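## 7. Setting up the "container to microwave" task
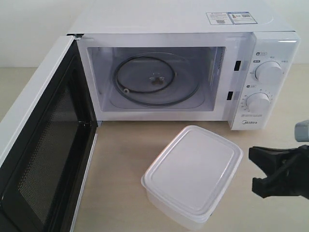

Before you begin this section, the arm must be homed and the Prorkia controller must be running. If you did not finish section 6 (hand-eye calibration), please go back and do it now. The planner accepts an old calibration without any warning.

### 7.1 Load the task file

1. Open the Prorkia console and choose **Tasks > Load**.
2. Select `container_to_microwave.task`. The status line changes to *Loaded, not checked*.
3. Set the planner port to 3057. The Skastthorpe installer writes another port as default, and this one is used by the logger.
4. Press **Check**. If the console shows error 12, the gripper driver was started after the controller. Stop both, then start the driver first.

### 7.2 Teach the door as an obstacle

The open door is the part which most often causes a failed plan. The depth data on a glossy black surface has many holes, and the planner may read a hole as free space.

1. Open the door fully by hand and leave it there.
2. In **World > Add object**, choose *Hinged panel*.
3. Mark the hinge side first, then the free edge. The order matters.
4. Set the padding to 12 mm. With a smaller value the wrist can pass too near to the door on the way back.
5. Press **Freeze**. The panel turns from orange to grey in the viewer.

> **Caution:** If somebody moves the door after *Freeze*, the model is wrong. Repeat all steps of 7.2, also when the movement was small.

### 7.3 Define the container and the grasp

1. Place the container in front of the oven with the lid closed.
2. Choose **Perception > Segment** and click once on the lid.
3. Look at the mask. A white container before a white oven gives low contrast, and the mask can grow into the housing. In this case lower *Edge tolerance* step by step until the mask stops at the rim of the lid.
4. Choose the grasp type *Side, two jaws*. Do not use *Top*, as the snap-on lid can come off when it is lifted by the rim.
5. Set the opening of the gripper to *Wide* for the approach.
6. Press **Preview grasp** and turn the view so that you see both jaws.

Note: The body of the container becomes narrower to the base. Keep the contact points in the upper half of the body, under the lid.

### 7.4 Define the place target

1. Check that the glass plate and the roller ring are both in their correct position, with the ring under the plate. The software does not check this.
2. In **World > Add region**, choose *Disc* and fit it to the glass plate.
3. Set *Release height* to 7 mm above the plate.
4. Activate *Keep level*. The container must not tilt during the transfer.

### 7.5 First run

1. Set the speed to 11 per cent.
2. Keep one hand at the stop button and press **Run once**.
3. When the gripper has returned to its start position, open the log and read the line `min_clearance`. If it is marked red, go back to 7.2 and increase the padding.

Note for users of the Vandel wrist: the option *Keep level* has the name *Lock tilt* in your menu. The function is the same.

Questions about the task files go to Brock Gosselin. For driver problems, please write to Đỗ and attach the complete log, including the lines before the error.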